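The Listening Module

I was four slides into the listening module when I noticed my own boss was asleep.

I should back up. I coach managers for a living, which mostly means I drive to places like Kellholm with a box of markers and teach grown adults to count to 12 before they answer an angry email. Jerno had bought the full package - two days, 57 supervisors, sandwiches included - and they wanted them all more "emotionally fluent" by April. I said sure. I always say sure, that's kind of my problem.

Anyway, my boss had come along to watch me work, and there she was in the back row with her chin on her lanyard.
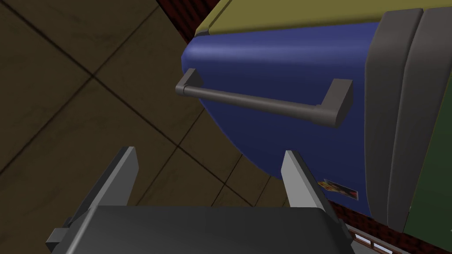
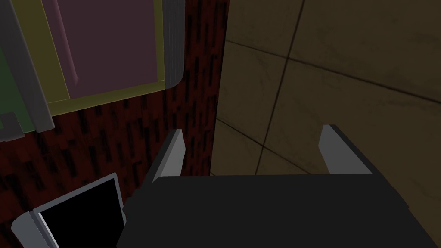 So I did what the workbook says. I named the feeling (mad, very mad), I took a breath, and I asked the room to turn to a partner and talk for 90 seconds about a time they felt ignored. Fifty-odd people started talking at once and it was so loud! She slept right through it.

At lunch she found me by the coffee and said the morning had been terrific, really terrific, and would I take over the Bernia account? That's 200 managers. It's also the account she'd cried over in the parking garage last winter, and I remembered that before I opened my mouth.

"When did you last sleep?" I said.

She looked at her sandwich for a while. Then she told me about the night calls, and the budget, and how she hadn't wanted to say anything because she wrote the chapter on saying things. I didn't fix any of it. I just stood there holding two coffees until mine was cold.

I ran the afternoon a little late. She slept in her car, and I told the group she was on a call.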